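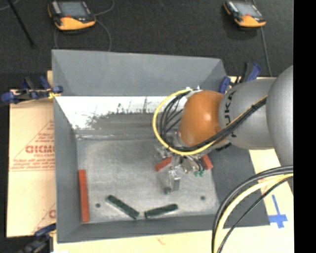 The arm over its bin at Clundport, with the long red block against the left wall.

The Second Arm

The quote from Fedel came on 2nd June, and my aunt printed it out and put it on the kitchen table under the sugar bowl, where she put everything she intended to worry over. It was for a second arm. We had one already, as you know if you ever came by the shop at Clundport in those years, and it had been reaching into its gray bin and lifting out blocks since before I was tall enough to see over the low front wall without a stool.

I should explain that my aunt sorted blocks for a living, or taught machines to sort them, and that people with real factories paid her for what she learned. They would write to her and say, we have parts lying every which way in a tub, can an arm be trusted to pick them up? And she would throw her red blocks and her green blocks into the bin, long ones and short ones, let them fall how they liked, and find out. It was slow, patient work, a lot like fishing, and she was very good at it.

"Read me the number," she said that evening, with her back to me, doing something to an onion.

I read her the number. She kept on with the onion for a while.

"And what have we got?"

What we had was in the blue ledger, and I was the one who kept the blue ledger, having a neater hand and no strong feelings about money (I was nineteen, and I had never had any). There was the July payment from Fellard still to come, and there was $1,472 in the account marked Equipment, which my aunt had been feeding a little at a time, the way you feed a cat that doesn't belong to you. Against the Fedel quote it looked very small. It would have covered the freight, I think, and maybe a nice lunch.

"They'll do payments," I said. "Fifty-two of them. It's on the second page."

"Fifty-two what? Weeks or months?"

I turned the page over. It was weeks, and I said so, and she put down the knife and came and sat across from me, smelling of onion, and pulled the sugar bowl toward her as though it might have an opinion.

Now, my aunt had a way of planning for a thing that I have since tried on my own and never managed half so well. She didn't begin with the arm at all. She began with everything the arm would need on the first morning, and she made me write it down in a column. A bin, to start with. We could have one bent up from sheet metal by the man who made the first. Clamps to hold it still, and she wanted good ones this time. Cable, and then more cable, and ties for the cable, since the price of a machine never seems to include the business of getting power and air and good sense down to the end of it. Gripper fingers and spares for the fingers. A controller of its own. Tape for the table. Blocks.

"We have blocks," I said.

"We have blocks for one arm," said my aunt. "Put down blocks."

I put down blocks. The column ran to 21 lines by the time the onion had been forgotten altogether, and when I added it up it came to a good deal more than either of us had guessed, and that was before you got to the arm. She looked at the total for a long time – I could hear the clock over the stove – and then she asked me to come out to the shop with her, and to bring the ledger.

It was nearly dark by then. She turned on the lamp over the table, and there it all was, just as she had left it at supper time. The arm leaned in over the right wall with its orange joint shining, the yellow cable looping out beside it, and the gripper was pointed down among the blocks. She had been trying it on the red ones that lay close together under the wrist, the sort of tangle that Furtună had been writing to us about all spring. Their parts fell against one another and crossed, and nothing they had bought could get a finger in between.

"If I had two," my aunt said, "I could run this one on the tangles and keep the other on the plain ones. I'd have Fellard's answer and Furtună's in the same month."

"And if you have one?"

"Then one of them waits." She leaned on the table and looked down into the bin. The floor of it was worn from all the years of blocks coming down, and the back was scraped pale and scratched along the inside. "They've waited before, you know. Fellard waited a whole winter once, and sent us a ham."

I remembered the ham. We had eaten it well into March.

She took the pencil out of the ledger then, and I thought she was going to cross out the whole column, but she only went down it slowly, putting a small tick next to some of the lines and leaving the others bare. Clamps got a tick. Spare fingers got a tick. So did ties, tape and blocks. When she was done she wrote $500 at the bottom and drew a box around it.

"That much we can spend," she said, "and it'll all be just as useful to this one while we're waiting on the other. Write to Fedel in the morning and ask how long they'll hold the price."

"And if they won't hold it?"

"Then ask them what a used one goes for, dear, and be nice about it."

I went in to find an envelope. When I looked back through the kitchen window she was still out there under the lamp with her sleeves pushed up, bending over the bin, and after a minute I put the rest of the onion in the pan and started supper over again.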